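Small oil spots on cotton tees, already been through the dryer

Noemi Grasso
Posted in Laundry & Clothes

Need help fast, have to pack by 4. Two cotton tees with little dark spots on the front, pretty sure its cooking oil from a splatter. Didn't notice, washed them with everything else, dried on high. Now the spots look darker than before. One is a Murnari work shirt and I get charged if I turn it in stained. Tried plain hot water in the sink, nothing. Have dish soap, baking soda, white vinegar, and half a bottle of Flurnby spot spray that is probably old. No bleach in the house and I don't want to buy any.

Mirko Donati
Top contributor, 335 replies

Dryer makes it harder, not hopeless. Skip the vinegar, does nothing for oil. Dish soap straight on the dry shirt, don't wet it first. Work it in with your thumb or an old toothbrush, both sides. Leave it.

Then warm water rinse, wash on the warmest the tag allows. Air dry!! Hang it somewhere bright and check once it's fully dry, wet cotton hides grease. Still there, go again. My gray ones took three rounds.

Lay the shirt out flat before you start and find all the spots. There's always one off by the side seam you miss.

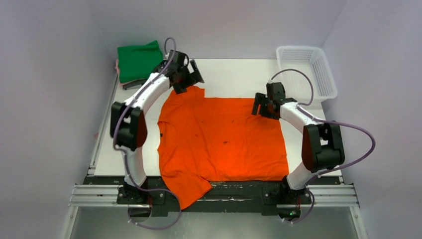
How long should the dish soap sit before the wash?

Half an hour for a fresh spot, overnight for one that's been through the dryer. If it dries out and gets crusty just add a few drops of water and rub again.

Baking soda is fine on top of the soap if you want some scrub. Go easy on anything with a print, it'll take the print off too.

Magdy Belkadi
New member

just get a new shirt lol, they're like nothing at the outlet

Ornella Sala
33 replies

Agree with Mirko mostly. I'd toss the old spray, mine left a pale ring on a navy top and that was worse than the stain. Test inside the hem first if you do use it.

For the work one, ask before you pay. My sister's place swapped hers free cause the stain came from the job. Worth a phone call. And if you're packing today put the soapy one in a zip bag and wash it when you get there, it won't hurt to sit.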